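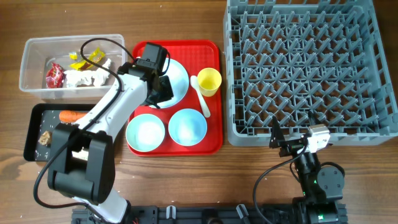 Ticket 3000: Tamar trade tables, exports by destination not matching imports

Opened 05/04/2019 by Kadri Šimkus
Product: Tamar regional trade model, web version
Assigned to: Ilari Hyvönen
Status: Closed

Problem
I am running the Stevgate region for a report on food manufacturing. When I pull exports by destination, Prundthorpe shows up as the largest buyer. When I switch to Prundthorpe and pull imports by origin for the same industry and year, Stevgate is missing from the list. The two tables should show the same flow from each end. I have logged out and back in and tried a second browser. Same result.

Reply, Ilari Hyvönen
Thanks. Please send the region codes and the industry level you used for each table. Also check whether "Hide small flows" is on in the Prundthorpe session. It is saved per region, so it can be on in one and off in the other.

Reply, Kadri Šimkus
Hide small flows is off in both. Industry level is 6 digits for Stevgate. For Prundthorpe the menu only goes to 5, so I used that.

Reply, Ilari Hyvönen
That explains part of it. Prundthorpe is still on the old region file, which was built before the county boundary change. I can reproduce the missing row here. Passing to Minttu Saarela on the data side.

Note, Minttu Saarela
Stevgate has two codes in the lookup table, one from before the boundary change and one from after. The import table for Prundthorpe was looking for the old code and dropping anything it could not match. The export table uses the new code. Over 3000 rows were dropped across all industries. No values in the model itself are wrong, only the import view.

Fix
1. Old Stevgate code mapped to the new one.
2. Prundthorpe region file rebuilt at the 6-digit level.
3. Import tables refreshed for all regions that share a border with Stevgate.

Reply, Ilari Hyvönen
The fix is live. Clear your saved tables before you run it again, or the old version will load. Any import totals you exported before today need to be pulled again.

Reply, Kadri Šimkus
Cleared and rerun. Stevgate is listed and the two figures match. Is Sjöberg affected? Ghazal Bagheri on our team used it in May last year.

Reply, Minttu Saarela
No, Sjöberg only ever had one code. Closing.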